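Why I'd rather you gave every month than gave a lot

I have been meaning to write this since October, when a very kind lady stopped me outside the Kulitz shop, pressed an envelope into my hand and apologised that there wasn't more in it. She gives us a little every month and has done for years, and she had added this on top after selling some bits and pieces from her loft. She seemed to think the envelope was the proper gift and the monthly amount was hardly worth mentioning. I said thank you, of course, and went home wishing I had said a good deal more.

Small charities love a big day. I love one too! Our sponsored walk along the canal at Odum brought in £1,370 last year, and I was one of the people in a silly hat at the finish, cheering until I lost my voice. A day like that brings new faces and a lot of cake, and I would be very sorry to see it go. But you can't run a hearing clinic on a good day out. The families who come to us come in February, and in the wet weeks when no one fancies a walk, and they come back again and again, as hearing aids have to be refitted every time a child grows a bit (and my goodness, they do grow).

At present we have 157 monthly givers. If that number were 300, we could promise the Adeleke clinic its second session for a whole year ahead. As things are, we promise it a season at a time and then hold our breath, and the people who work there hold theirs. I don't think that is a fair way to treat anybody, least of all a parent who has arranged two buses and a morning off work on the strength of an appointment card.
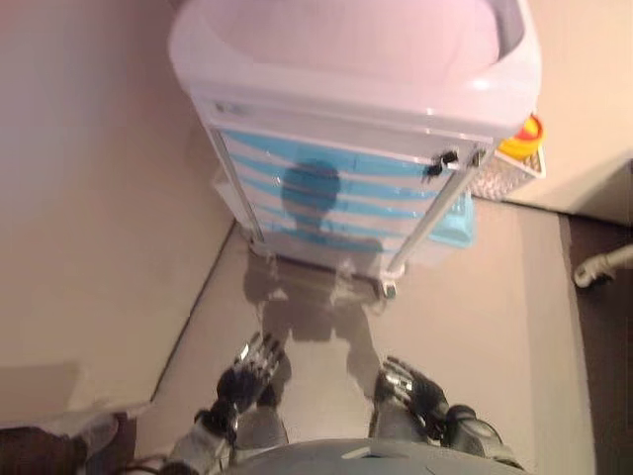

The trouble, I think, is that regular giving is dull to talk about. There's no photograph of a giant cheque and no finishing line. It goes out of your account on the same day as the water bill, and before long you've forgotten it's there. I've heard people in our field say this makes for weak supporters, that someone who has forgotten us can't really care about us. I disagree quite strongly. My own mother paid into the lifeboats all her life and I doubt she thought of them more than twice a year, but the boats went out all the same.

I would also like us to be braver about saying what the money is spent on. Batteries, tubing, rent, the phone. We tend to hide these away behind the touching stories, as though donors would be put off by a heating bill, and I have never met one who was. When we printed the full costs of the Bitico project in our newsletter, plain as you like, we had nine letters back and every one of them was friendly. One gentleman wanted to know why we were paying so much for postage, and he was quite right, and we have changed it.

So if you are wondering whether your few pounds are too few, please do send them anyway, and let them come round again next month. And if you're the lady from outside the shop, I owe you a proper cup of tea.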